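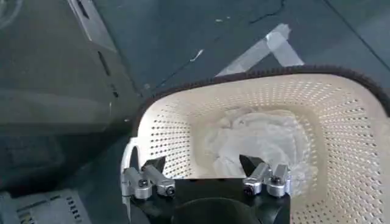
Figure 2.1 A perforated plastic basket with a plastic bag inside.

Chapter 2
Sorting Household Waste

By Cristian Grajales
March 24, 2026

Most of what a household throws away passes through a small container first. It may be a bin under the sink, a basket in the bathroom, or a sack on a hook by the door. Waste studies often begin at the curb, where trucks and fees make the material easy to measure. This chapter begins indoors, with the choices people make before anything reaches the street.

The main case is the town of Brorkstead, which changed its collection rules one November. Before the change, all waste went into a single cart. Afterward, residents were asked to keep food scraps, paper, and mixed plastics apart. The town enrolled 200 households in a trial and weighed their waste for a full season. By the end, 78 percent were still sorting food scraps. Thin plastic film was the hardest material to place. Many residents put it with the mixed plastics, where it wrapped around the shafts of the sorting line at the Rorkico plant and had to be cut free by hand.

Section 2.1 defines the terms used in waste audits. Section 2.2 explains how a sample is drawn and weighed. Section 2.3 returns to Brorkstead and compares it with Huamán, a town that kept one cart and did its sorting at the plant. 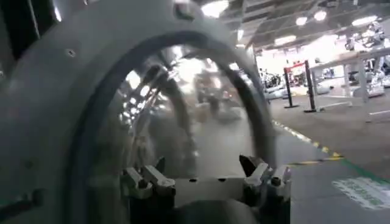
Jhair Echeverri objects that a trial of this kind mostly measures people who already wanted to sort, and that the figures should be read alongside those for homes that declined to join. We take up his point in Section 2.2, under self-selection.

Before reading on, write down each place in your home where waste is first put down, and what usually goes there. You will need the list for Exercise 2.

3 comments | 2 shares
© Usum Textbooks | Contact | Back to top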